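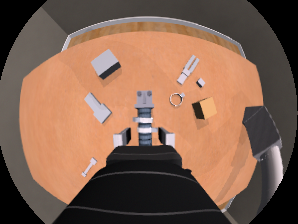
Projects > Workshop Builds > Talks > Speaker Notes

Filed under: Simulation, Grippers, Shared Shop

GETTING THE ARM READY BEFORE THE ARM IS READY
Notes for the members' evening at Jostgate workshop, 9 May 2024
Marichka Pavliuk

1. Opening (keep it short)

Say who I am and which bench I use. The project is called Skoryk. It is a small robot arm with a two-finger gripper, and it is meant to pick parts off a table and put them together. Most of tonight is about the simulator, which is where I have spent my time since September.

The picture stays up while I talk. It is a render from the simulator, looking down past the gripper body at the table. The round view with black corners is how I have the camera set.

2. Why I started in software

- The arm frame was on order and I had free evenings.
- I had already cracked one printed finger by driving it into the bench. A reset in the simulator costs nothing.
- I wanted to change the finger shape without printing a new one each time.

Mention that the simulator is called Zellau and that I run it on my old desktop. Loading a scene takes 8 seconds. People always ask.

3. The table

The tabletop is a many-sided shape, orange-tan with a faint grain. I did not tune the color. A plain surface makes the gray parts easy to find by eye, and that was enough to start with.

Shadows are left on. Point to the one by the big gray block at upper left. If a part floats above the table because I typed the wrong height, the shadow is usually how I notice.

4. The parts

Do not go through them all. Pick out the fork-shaped piece and the ring with the small square tab. Both gave me trouble for different reasons. The fork has a slot between its prongs, and my first collision model filled the slot in, so nothing could pass through it. The ring had the same problem with its middle.

Fix for both: split the shape into small solid chunks and let the simulator treat them as one part. The ring took me 2 evenings.

The tan block is plain on purpose. I use it to check that a pick works at all before trying anything harder.

5. The fingers

Point to the middle. The banded shaft has a finger on each side, with a gap left and right. Dark pads face inward, lighter blocks sit outside them.

- Pad friction was set too high at first. Everything stuck.
- Then too low. The shaft slid out on every lift.
- I ended up writing the values in a notebook next to the result, one line per run.

There are 135 runs in the notebook. The first useful one is run 133, so be patient with your own. (Pause here, someone will want to ask about the notebook.)

6. What carries over to the real arm

Briklow is the motor board I bought for the real gripper. It takes the same open and close commands as the simulated one, so the script should need only a new port name. I have not tested that on a full pick yet - say so plainly.

Friction will not carry over. I expect to redo those numbers with real pads.

7. Questions and sign-up

Scene files are in the Skoryk folder on the shop drive. Please copy before editing. I need one person with a lathe ticket to help with the shaft - catch me at the break.

Contact the workshop | © Jostgate | Back to top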